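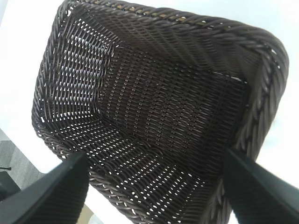
Ogilvie, November

The proofs of the new book came back from Clevow on Thursday, so I have spent most of the weekend at the kitchen table with a pencil. I said in the last post that I would write something on how the manuscript got cut down, and a couple of people asked again, so I'll do it while I still remember.

When I first put everything in one folder there were 145 poems. Some went back to the years when I was still teaching. I had told Callum Guthrie, who edits the poetry list at Clevow, that I had a book ready, and I believed it when I said it. He asked me to send all of it, including the ones I wasn't sure of. Three weeks later he sent back a list of 33 titles with no comments. The email said, "Start with these and tell me what's missing."

I was annoyed for a few days. The long sequence about my uncle's boatyard was gone except for one section. Two poems that had been in Citow, which is the only magazine most of my friends have ever seen me in, weren't on the list at all. Meanwhile he had kept a short one about a ferry timetable that I wrote in twenty minutes and never sent anywhere.

So I printed his choices and read them out loud over two evenings. They did sound like they belonged together. Most of them are about waiting for somebody, and I hadn't noticed how often I had written that poem. The boatyard sequence is a different thing, closer to a family history, and it had been sitting in the middle of the folder making everything on either side of it sound slower.

I argued for nine more and got six. One of the Citow poems is back in, with a new ending. The other one I left out, and I don't miss it as much as I expected. Callum wanted to lose the dedication poem at the front and I wouldn't move on that. He let it go pretty quickly, which makes me think he had me down for one stubborn decision and was waiting to see where I'd spend it.

The book comes out at almost 80 pages with the notes. My last one was longer and I would cut a third of it now if I could. It was printed by Trikico in a run that was too big for me, and I still have cartons of it in the hall closet. The final sales statement, when it came, said 196 copies. I sold a good part of those myself at readings, mostly in libraries, mostly to people who had also made the sandwiches. Clevow is doing a smaller run this time and will reprint if they need to. I think that's the right call.

A few notes from the proofs, for anyone at the same stage. Read the table of contents against the actual page titles. I found two poems with different names in the two places, both my own fault. Check stanza breaks that fall at the bottom of a page — the typesetter can't know whether the gap is there unless you mark it. Read the acknowledgments slowly. I had left out a magazine that closed years ago, and the editor is a person I see at the grocery store.

The author note took longer than any of it. Clevow wants four lines. I've had the same one since my first chapbook and it listed a job I no longer have, a dog, and a choir I quit. I tried a version with where I was born and went to school, and it read like an application. The current draft says where I live and what else I've published. Callum asked if there was anything more personal I'd want in there. I said the poems were fairly personal. He said that was fine, but he needed one more line to fill out the back flap, so the choir is back in. I may have to rejoin.

Corrections are due by the end of the week. After that there's the cover to settle. I've seen one version in gray and one in a green I like a lot better, and I'm supposed to say which by Thursday. I'll put up the date of the launch once the library confirms the room.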